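Humidity and Drawer Fit: Notes from the Winter Log

The shop log at Trorkirar now covers a full heating season, and the results are clear enough to change how we cut drawer fronts and sides. Readers who build with solid wood in dry climates may want to compare these numbers with their own.

Wood does not move much along its length. Across the grain it swells and shrinks with moisture content, and moisture content follows the relative humidity of the room with a lag of days to weeks, depending on thickness and finish. A drawer side cut from flatsawn stock will therefore change height over the year while its length stays put. A drawer that slides well in October can rattle by midwinter and bind again the next summer.

The log was started in October in the Fodeton building, which has forced-air heat and no humidifier. Relative humidity in the bench room was near 40 percent when the first readings were taken. It fell steadily once the heat came on and stayed low until the weather turned.

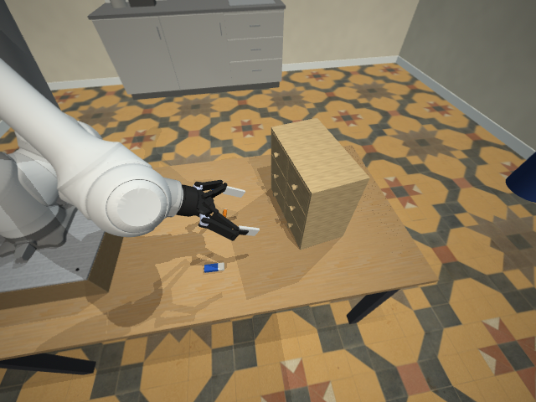 Measurements were made with calipers at the same pencil marks each time, front and back of each drawer side, with the drawer pulled and laid flat. Readings taken with the drawer still in the case were dropped after the first week. The caliper jaws could not be held square to the side, and repeat readings did not agree.

Sample drawers were split into two groups. The first had shellac on the outside faces only. The second had shellac on all faces, including the bottom edges of the sides. The second group moved more slowly but ended the season at nearly the same size as the first. Finish delays the exchange of moisture and does not stop it. The sealed drawers did have one advantage - short swings, such as a wet weekend with the doors open, barely showed in the readings.

Quartersawn sides moved less than flatsawn in both groups, as expected. The difference was large enough that job 2106, a run of tall cases for Fusska, has been switched to quartersawn sides throughout. The added stock cost is small next to a return visit with a block plane.

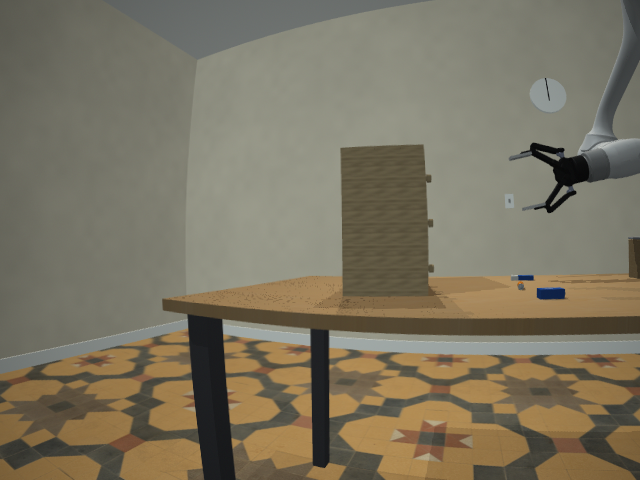 Tall wooden cabinet on the table.

Three changes are now in effect. Stock rests in the bench room for 11 days before final sizing, up from 7. Clearance above the drawer side is set from the meter reading on the day of cutting, using the chart posted by the planer. Waxing of runners is done last, after the fit has been checked dry.

The Zhong pin meter reads high on thin stock. Take readings on the offcut from the same board before it is resawn, and write the value on the cut list.

The log will run through the summer. The next set of readings is due 18th March.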